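The Slow Return of the Lullura Glaze

By Justinas Laur

The road into Luvumby runs past the old Sequeira brickworks, and for years that was the only sign that the valley had ever made anything out of clay. The kilns went cold a generation ago. The potters who had worked alongside them moved to the coast or took jobs at the quarry.

Pavithra Gounder came back in November with a van, a second-hand wheel and a notebook of her grandmother's recipes. She rents two rooms behind the post office at Jindetari, a short drive up the hill, and sells most of what she makes from the front one.

The recipes are for a brown glaze known locally as Lullura, after the stream where the clay was dug. It is high in iron and fussy about heat. Fired too fast, it blisters. Fired too cool, it comes out the colour of weak tea. Gounder threw away her first 13 test batches before she got one she would put her name to.

"My grandmother wrote down the amounts but never the timing," she says. "She knew it by looking through the spyhole. I had to buy a thermometer."
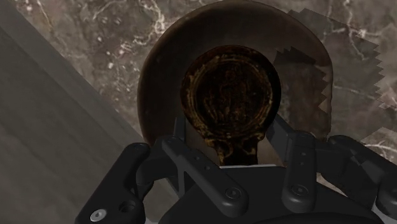 What the Pots Were For

Lullura ware was kitchen ware. Farm families bought it for setting milk, proving dough and salting beans, and a big household might get through several bowls in a year. The brickworks let the potters use the top of the kiln, where the heat was gentler, in return for a share of the sales.

At its busiest the valley sent out some 500 pieces a month. Most were plain. Wedding bowls were the exception, and families still keep them on the dresser and argue over who should have them next.

Gounder charges more than her grandmother did, and she fires far less. A kiln load takes her the best part of a fortnight to fill. She has orders for 200 bowls from a restaurant supplier and has told them they will have to wait.

The shop at Jindetari is open most mornings. Ring the bell if the door is shut.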